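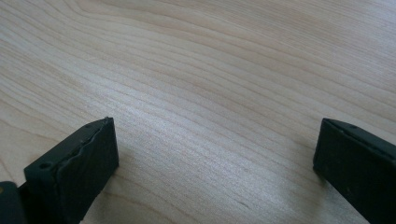 Does this dataset tell you how many people in a town had the flu in a given week?
It tells you how many were tested and came back positive, and the rest of the town stays a mystery, including the bloke coughing behind you at the chemist.

Pludemari: weekly respiratory test counts
Last updated 2025-03-01

What's in it
Weekly counts of tests and positive results for influenza A, influenza B, RSV and COVID-19, from 60 clinics across the Brirnetti region. There are 199 weeks so far. One row is one clinic, one week, one virus.

Files
counts.csv holds the numbers
clinics.csv holds clinic codes, district and opening date
gaps.csv lists the weeks we know are missing, and why, where a clinic told us why

Columns in counts.csv
week_start: first day of the reporting week
clinic: a code, never a name
virus: flu_a, flu_b, rsv or covid
tested: swabs sent
positive: swabs that came back positive
status: final or provisional

Things that will bite you
Any count under 4 is stored as -1 to protect privacy. If you sum the column without dealing with this, you will get fewer cases than you started with. Several people have written to us about this remarkable public health achievement.

Public holidays make everyone look healthy. The dip is the clinics being shut.

Eight clinics changed labs partway through and for a while reported both influenza types as flu_a. They are marked in clinics.csv. We have not tried to fix the old rows.

The last four weeks are always provisional and usually go up. Please don't draw an arrow on them and call it a trend.

Home tests aren't counted at all.

How it's made
Clinics send a spreadsheet to Raju, our intake script, which checks the dates, rejects anything with more positives than tests, and emails the clinic a complaint. Accepted rows go to Trodavari, the store we publish from. Spreadsheets with merged cells are sorted out by hand, with some muttering.

Good uses
Comparing seasons in the same district, teaching, testing a forecasting model.

Poor uses
Ranking clinics, estimating how common an illness is, settling arguments about masks.

Licence
Free to use and share with credit to Pludemari. Corrections are welcome through the issue tracker. Include the clinic code and the week. The next full release is planned for May.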